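Laltero Philosophy Circle
Minutes of the January meeting, held in the Major Room

Began at 7.10 pm. The Chair had planned on 7 pm but the previous paper ran out of the printer halfway through and had to be collated by hand.

Present: the Chair, the Secretary (minutes), Judit Bodnár (speaker), and members as signed in the book.
Apologies: as read out. One set of apologies came with a two-page objection to the topic, which was taken under item 4.

1. Minutes of the last meeting
Accepted with one change. Under "Free will", the words "it was generally agreed" were struck out. The Secretary could find no note of anyone agreeing and three members said they certainly had not.

2. Matters arising
The question of whether the Circle should adopt a definition of "person" for use in all later discussions was left over from the autumn. The Chair still thinks it would save time. The Secretary pointed out that the last attempt took up two evenings and left us with a definition that included the parish council but excluded anyone asleep. Left over again.

The library has asked for its copy of the Hume back. Whoever has it should return it.

3. Newsletter
Ciresus will come out before Easter if there is enough to put in it. At present there is one book review and a long letter about the book review. The editor would like something shorter and less cross. One page of the current draft is nearly settled.
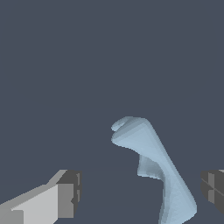
One finger of a gripper, computer-rendered, grey on grey.

The editor asked if the page could go through as it stands. No objections. A member wanted to know whether the type would be any bigger this time and was told that it would be, slightly.

4. Paper: "Do we owe anything to the dead?"
Judit Bodnár spoke for forty minutes. Her argument, as far as the Secretary could follow it, ran like this. Most of us behave as though the dead can be wronged. We keep promises made at bedsides, we follow wills we think foolish, and we lower our voices when we say something unkind about a late uncle. Either these habits answer to a real duty, or we are all going along with a polite fiction. She holds that the duty is real, and that it belongs to the person who lived and had the wishes, whose life can still go better or worse after it is over.

She leaned a good deal on the Vimico survey of attitudes to promises. According to her handout, 3,000 forms went out and 2,932 came back, with 39 questions on each. Asked whether it was wrong to break a promise to someone who had since died, only 27 per cent said it was not wrong at all.

Discussion was long. The main points were as follows.

(a) The return rate. The Secretary asked how anyone gets 2,932 forms back out of 3,000, having once failed to get nine back out of fourteen on the subject of biscuits. The speaker said that people had been paid. It was then asked whether people who are paid to answer 39 questions are thinking very hard by the thirty-eighth. The speaker did not know which number the question about the dead had been. She will find out.

(b) What the answers show. Several members felt that a majority saying a thing is wrong tells us what a majority says. The speaker accepted this but replied that moral philosophy has to begin from somewhere, and that what people are inclined to think is no worse a place than an armchair. The Chair said he was rather fond of the armchair. The Secretary's own view, minuted at the Secretary's request, is that both have the same fault, and that the survey merely has it 2,932 times over.

(c) The objection sent with apologies. Read aloud in part. It argued that to be harmed is to be made worse off, that to be worse off you must exist, and that the dead do not. The speaker had met this before. She asked us to suppose that a woman is slandered on the far side of the world and never hears of it. Most of those present thought the woman had been wronged all the same. If not knowing makes no difference, the speaker said, why should not being there make one? A member replied that being abroad and being dead are different situations and that he had tried one of them.

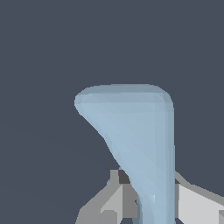

Pale blue and flared towards the top, on slate grey.

(d) Wills. It was said that the law makes us respect the wishes of the dead, so there must be something to it. The Secretary doubts this. A law on wills can be explained entirely by what it does for the living, who sleep better for thinking their own wishes will be carried out. The speaker called this the "insurance" reading and said it could not explain why we feel guilty when we could break a deathbed promise without anyone ever finding out. The Secretary said guilt is a poor witness. Some of us feel guilty walking through customs with nothing to declare.

(e) How long does it last? No clear answer was given. If we owe something to a grandmother, do we owe it to her grandmother too, and to whoever was buried under the ring road? The speaker suggested that duties fade as the wishes become harder to know and harder to act on. It was put to her that this describes our memory and says very little about any duty. She agreed it was the weakest part of the paper and said she had hoped to run out of time before reaching it.

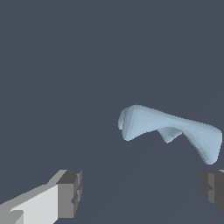
(f) The speaker's closing reply. She returned to the idea that a life can go better or worse after it has ended, on which everything else in the paper depends. Pressed on where that idea gets its support, she said that it was drawn from our ordinary judgements about success and failure, and that those judgements were in turn made sense of by the idea. The Secretary finds this a little like the pale blue cloth on this page, folded over and drooping at both sides, with nothing to be seen holding it up. The speaker's answer was that most beliefs worth having look that way if one insists on checking for hooks. The Chair ruled that this could go on until midnight and asked for a show of hands, then withdrew the request when it was pointed out what had been said about majorities under (b).

The speaker was thanked. Applause was warm, including from those who had not been persuaded.

5. Next meeting
Two topics were put forward: whether a copy of a painting can be better than the original, and whether animals can be said to have manners. The second was preferred. Anyone willing to open the discussion should tell the Chair. Openers are asked to keep to twenty-five minutes and to bring the source of any figures with them.

6. Any other business
A member asked that the heating be turned on before people arrive. The Chair will ask.

The Hume was mentioned again.

Closed at 9.35 pm.

Action points
Judit Bodnár: to find where the question on the dead came in the Vimico form, and how much people were paid.
Editor: to find two more pieces for Ciresus.
Chair: heating; an opener for the next meeting.
Secretary: to circulate the handout with these minutes.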